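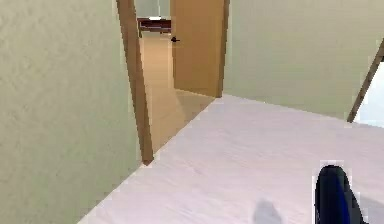
Anju Joshi 님이 지난 글에 댓글을 남겨 주셨습니다. 집게를 비싼 것으로 바꾸었는데도 바닥에 있는 얇은 물건을 여전히 못 집는다고, 혹시 집게보다 카메라 높이를 먼저 보아야 하는 것이 아니냐고 하셨습니다. 저도 같은 생각입니다. 그래서 이번 글은 그 질문에 대답하는 마음으로 썼습니다. 한국어가 제 모국어가 아니므로 어색한 문장이 있으면 너그럽게 읽어 주십시오.

집안일용 로봇의 집게를 고르는 요령

저는 시뮬레이션에서 먼저 시험하고, 그 다음에 작업대에서 실물을 시험합니다. 시뮬레이션 안의 집은 연한 녹색 벽과 나무 문이 있는 단순한 집입니다. 물건이 많은 집에서 시작하면 실패했을 때 무엇이 원인인지 알기 어렵습니다. 처음에는 단순한 방을 권합니다.

비교한 집게는 두 가지입니다. 하나는 Luvari의 둥근 손가락형이고, 다른 하나는 Tiltby의 납작한 손가락형입니다. 팔은 둘 다 Seltenen 것을 썼고, 제어기도 바꾸지 않았습니다. 집게를 비교할 때 팔까지 같이 바꾸면 결과를 읽을 수 없게 됩니다. 저는 처음에 이 실수를 해서 6월의 기록을 전부 버렸습니다.

둥근 손가락형

컵, 병, 둘둘 만 수건에 좋습니다. 손가락 끝이 둥글어서 각도가 조금 틀려도 물건이 스스로 가운데로 들어옵니다. 그러나 바닥에 붙은 얇은 물건에는 약합니다. 끝이 바닥에 먼저 닿고, 물건의 가장자리 밑으로 들어가지 못합니다. 이런 경우에 힘을 올리는 분이 많은데, 힘을 올려도 나아지지 않습니다. 접근 각도를 15도 눕히는 편이 훨씬 낫습니다.

납작한 손가락형

접시, 도마, 얇은 책에 좋습니다. 대신 위치가 정확해야 합니다. 손가락이 물건 밑으로 들어가는 길이는 8밀리미터면 충분했습니다. 더 깊이 넣으려고 하면 물건을 밀어 버리는 일이 자주 생깁니다. 타일 바닥에서는 줄눈에 끝이 걸릴 수 있으니 줄눈과 나란한 방향으로 움직이게 설정하십시오.

카메라

카메라를 손목에 달면 가까운 물건은 잘 보이지만, 마지막 순간에 집게가 물건을 가립니다. 머리 높이에 달면 방 전체가 보이고 문과 통로를 찾기 쉽습니다. 그 대신 바닥의 얇은 물건은 바닥 무늬와 섞여서 잘 구별되지 않습니다. 저는 이동할 때에는 머리 카메라를 쓰고, 집기 직전에 손목 카메라로 바꿉니다. 바꾸는 순간에 팔을 잠깐 멈추게 하면 위치 오차가 줄어듭니다.

그림자도 조심하십시오. 바닥 위의 진한 그림자를 물건으로 판단하는 프로그램이 아직 있습니다. Mittal의 인식 프로그램을 처음 설치했을 때 저도 이 문제로 하루를 보냈습니다. 밝기만 보지 말고 깊이 값도 같이 보게 하면 대부분 해결됩니다. 그림자에는 두께가 없기 때문입니다.

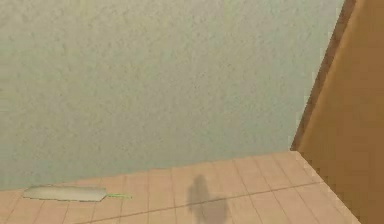 타일 바닥 시험. 벽 앞에 납작한 회색 물체, 가운데에 그림자.

이런 배치로 시험하면 카메라와 인식의 문제를 한 번에 볼 수 있습니다. 벽 가까이 있는 물건은 뒤쪽에서 접근할 수 없으므로 손가락을 넣을 방향이 제한됩니다. 납작한 손가락형이라면 벽과 나란히, 물건의 짧은 쪽에서 들어가십시오. 둥근 손가락형이라면 먼저 물건을 벽에서 조금 끌어낸 다음에 집는 순서가 안전합니다. 끌어낼 때에는 위에서 살짝 누르면서 천천히 당깁니다.

제가 쓰는 시험 순서

1. 집게를 빈 상태로 열 번 열고 닫습니다. 소리가 달라지면 나사를 다시 조입니다.
2. 바닥 높이를 다시 맞춥니다. 시뮬레이션에서도 방마다 바닥을 바꾸었다면 꼭 확인합니다.
3. 같은 물건을 같은 자리에서 16회 집습니다. 자리를 바꾸는 것은 그 다음입니다.
4. 실패하면 바로 고치지 말고, 어떤 실패인지 적습니다. 밀었는지, 놓쳤는지, 아예 보지 못했는지를 구별합니다.
5. 문을 지나가는 동작은 따로 시험합니다. 열려 있는 문의 손잡이에 팔꿈치가 걸리는 일이 생각보다 많습니다.

지금까지 두 집게를 합해서 922회를 기록했습니다. 표는 정리가 끝나면 따로 올리겠습니다. 제 기록에서는 얇은 물건에 납작한 손가락형이 좋았고, 나머지 물건에는 둥근 손가락형이 편했습니다. 부엌에서만 쓸 분에게는 납작한 쪽을, 거실의 정리까지 맡길 분에게는 둥근 쪽을 권합니다.

관리에 대하여

손가락 끝의 고무는 미지근한 물과 중성 세제로 닦고, 그늘에서 말립니다. 알코올로 자주 닦으면 고무가 딱딱해집니다. 먼지가 묻은 고무는 새 고무보다 훨씬 잘 미끄러지니, 시험하기 전에 마른 천으로 한 번 닦아 주십시오. 카메라 렌즈는 안경 닦는 천이면 됩니다. 케이블은 팔꿈치 부분에 여유를 두고 묶되, 바닥까지 늘어지지 않게 하십시오.

Archana Tyagi 님이 물어보신 흡착식 집게는 아직 시험하지 못했습니다. 줄눈이 있는 타일 조각이나 천에는 맞지 않을 것으로 생각하지만, 해 보지 않은 것을 권할 수는 없습니다. 써 보신 분이 계시면 어떤 물건에 쓰셨는지 댓글로 알려 주십시오.

2019-10-28 수정: 손목 카메라로 바꾸는 순서를 더 자세히 적었습니다.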